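Notes for the Grutley talk – table linen care, 15 minutes plus questions

Start with the cost. A small guesthouse like ours at Kelter owns 42 tablecloths and washed 292 loads last year. Most of the cloths we threw out weren't worn through. They had old stains that had been set by heat.

Slide 2. Printed cloth, light background. Say that blue on white is what most people in the room will own, stripes or leaves or both. Dark dye next to white ground is where the trouble starts, so test a corner before the first wash. Press a damp white rag on the darkest part for a minute and look at the rag.
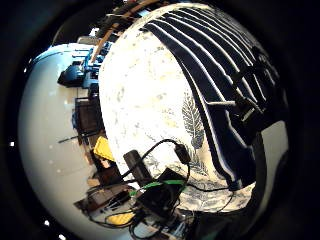

What water temperature should a printed cloth get the first time? Cold, on a short cycle, with nothing else in the drum.

Go on to stains. Keep this part quick:

- Grease: dish soap, rubbed in by hand, left overnight
- Coffee and tea: rinse from the back of the cloth
- Wax: let it harden, scrape, then brown paper and a warm iron
- Anything unknown: cold water first, never the dryer

Pause here. Someone will ask about bleach. Say we stopped using it in September and went to oxygen powder. It's slower, and the blues have held up better.

Drying. We line dry when we can. If you tumble, take the cloth out damp and pull the hems straight on a table. Two people do this faster than one – skip the story about the Dreßler order if time is short. 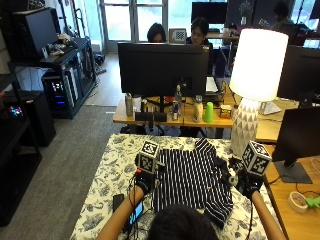
Then iron from the middle outward, wrong side up for prints. Spin speed matters here too. At 900 we get fewer hard creases than on the fast setting, and ironing takes less time.

Storage. Roll large cloths on a cardboard tube. Tukmont sells tubes by the box, but the fabric store will often give them away. Don't store anything starched.

Last slide is the wash chart. Leave it up during questions. Handouts are on the chair by the door.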